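4.2 Remote control in the simulated kitchen

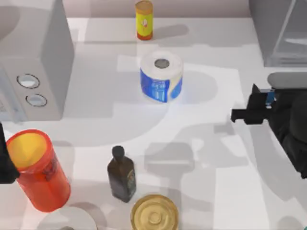
Collecting demonstrations by remote control is often said to give cleaner data than guiding the arms by hand. We are less sure. Gallegos and Henriques taught the same tidying task both ways, and the gap they found was small once slow operators were left out. Our own numbers point in the same direction. Of the 179 demonstrations recorded with the Jastell interface, 60 were thrown away before training, mostly for long pauses in which the operator seemed to be working out which arm to move.

Figure 3. Two-arm remote control task in simulation. Groceries and a roll of paper towels share the counter with a microwave; an orange container lies tipped at an angle near a dark bottle.

The crowded counter was meant to make the task hard. Whether it does so in a useful way is open to doubt. A tipped container asks for a different grasp than an upright one, but operators tended to settle on a single approach after a few tries and then repeat it. The policy copies that habit. When we changed the starting layout, success fell to some 50 percent, and the failures looked much alike — the gripper closed where the object would have been in the training layouts.

Earlier reports on the Detoritz benchmark treat this kind of drop as a matter of too little data. That may be so, but none of them varied the operator, and we could not separate the two effects either. Hand guidance has its own trouble, discussed in the next section, where the person's grip on the arm shows up as force readings that the policy then learns to expect.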